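How to Collect and Keep Style Quotes You Will Use

Saving a line about clothes or confidence is easy. Finding it again on a gray morning in February takes a little planning. I had 600 quotes saved on my phone before I set up the system explained on this page, and I now keep 121.

What you need

A notebook or a notes app. I use Stidby because it lets me tag each entry, but plain paper is fine.

Step 1: Gather everything

Copy your saved quotes into one list. Check old screenshots, magazine clippings and the backs of planners. Don't judge anything yet.
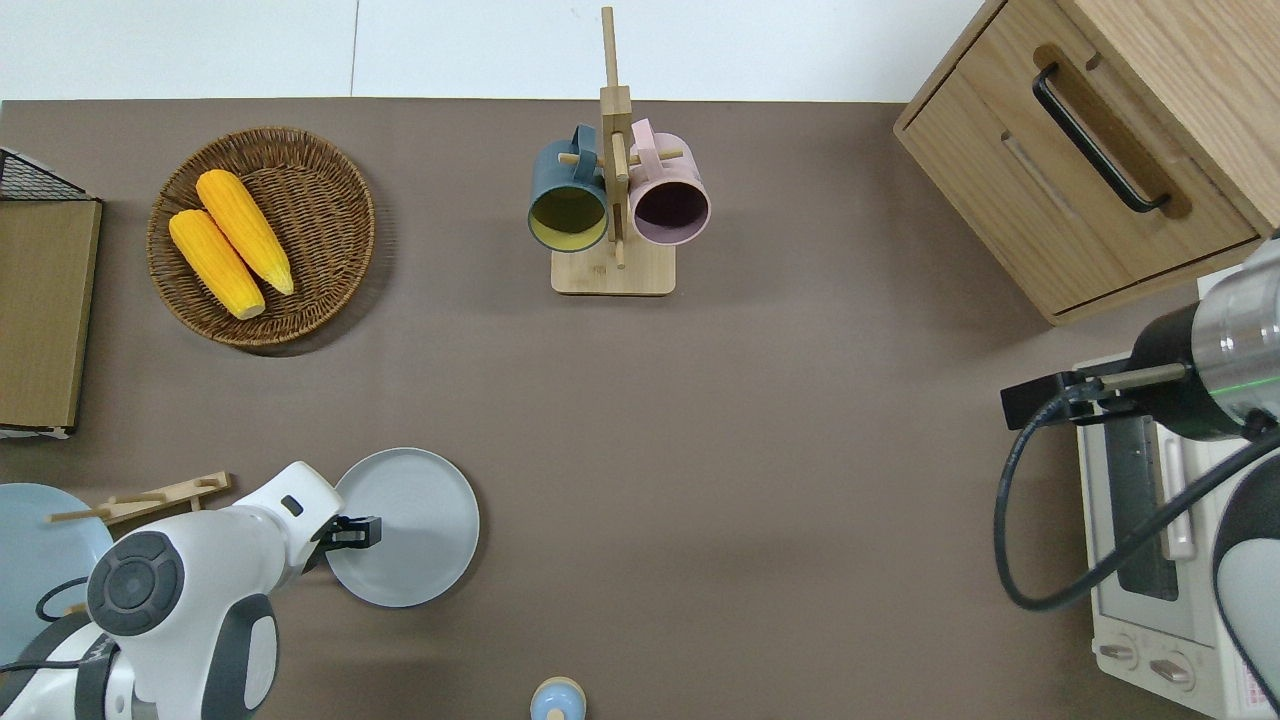
Include the speaker and the source if you have them. If you can't trace a quote, write "unknown" next to it - many popular lines are credited to the wrong designer.

Step 2: Cut the list

Read each quote out loud. Delete any that you have to read twice to understand. Delete repeats too, even when the wording is a bit different.

Step 3: Tag by use

Mood tags like "happy" never worked for me. Use the occasion:

Job interview
Packing for a trip
Closet clean-out
Getting dressed in a hurry

A quote can have two tags. If it needs more than that, pick the two you would search for first.
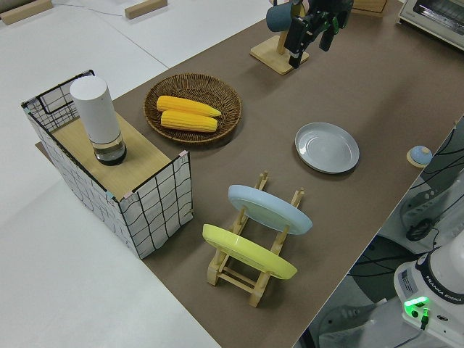 Step 4: Put a few where you get dressed

Choose 20 at most and write them on index cards. I keep mine in a Plaltico card box next to the mirror and move the front card to the back each night. Swap out the whole set when the season changes.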